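5.3 Cloth with attached straps

Of the five task groups in the Jollbridge set, the cloth group is the one where the gap between the policy and a person is widest. Clearing a tray, sorting cutlery and closing drawers all reached a level where Bakos, who scored the runs, was willing to call the chore done without a second look. Folding did not. The set holds 374 demonstrations of cloth work, recorded with the hand-held gripper at two sites, Falo and Ulledberg, and every item in it is something a household would own and wash: dish towels, pillowcases, napkins, aprons, tote bags. We did not iron anything or lay it out first. An item was dropped on the work surface from chest height and the demonstrator started from whatever shape it landed in.

The plain rectangles went reasonably well. Once the policy had found one corner it usually found a second, and the fold that followed was crooked but usable. Where it lost time was the first grasp. A person picking up a heaped towel seems to look for an edge, pull on it, and let the weight of the cloth do part of the sorting. The policy more often pinched the highest point of the heap and lifted, then put the item back down in much the same state. We allowed 800 seconds per attempt, which is generous for a towel, and in the attempts that ran out of time most of the clock went to this lift-and-replace cycle.

Items with straps were worse, and in a different way. We had expected straps to help, on the reasoning that a strap is easy to grip and is always sewn to the cloth somewhere useful. In the demonstrations this holds. Manninen, who recorded most of the Ulledberg sessions, nearly always went for a strap first, ran the fingers along it to the seam, and had the top edge of the item in hand within a few moves. The policy learned to grip the strap but did not learn to follow it. It would lift by the middle of a loop, the cloth would swing and turn, and the second strap would wrap around whatever was nearest. Twice it wrapped around a finger of the gripper and the run had to be stopped by hand.

We looked at three possible causes. The first is that the straps are simply hard to see. Narrow ribbon reflects light along its edges, and where it is thin enough to let the print through, it has no color of its own to separate it from the cloth. The second is that the wrist view changes too much when the gripper closes in. At the moment of the grasp most of the item is out of view and the policy has to act on what it saw earlier. The third is the pattern on the cloth. Large printed shapes have strong curved outlines, and a curved outline in a print can pass for a fold or a hem at low resolution.

To separate the last of these from the other two, we recorded 40 further demonstrations at Falo in March using plain cloth with the same kind of strap, and retrained on the combined set. Grasps on the cloth body improved. Grasps on the straps did not change enough to report. We take this to mean that the print accounts for some of the bad grasps on the body of the item and that the strap problem has another source. Following a strap to its seam is a sliding motion with the fingers partly closed, and the gripper we used reports only its opening width. It has no means of telling a ribbon running between the fingers from a ribbon that has slipped out. The Farkas baseline, which uses the same width signal, fails in the same place.

For the question raised in Section 1, our answer for this group is a limited yes for towels and napkins and a no for anything with ties. A household that wanted a machine to fold its towels overnight could have that now, with patience and a tolerance for uneven edges. The mixed basket that comes out of a normal wash is still a job for a person. 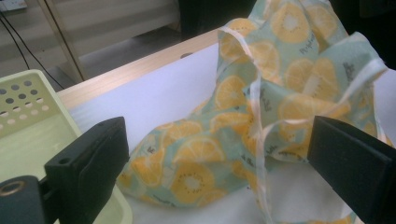

Figure 2. Starting states in the cloth group were scored by how much of the item's outline could be followed before first contact. A low score was given to heaps such as this one, where two narrow straps run through and over a citrus-slice print and the printed slices show faintly through the ribbon. One strap loops up over a fold and passes out of sight behind it, so its seam cannot be located from this view. Both gripper fingers are visible, with the cloth in the open space between them.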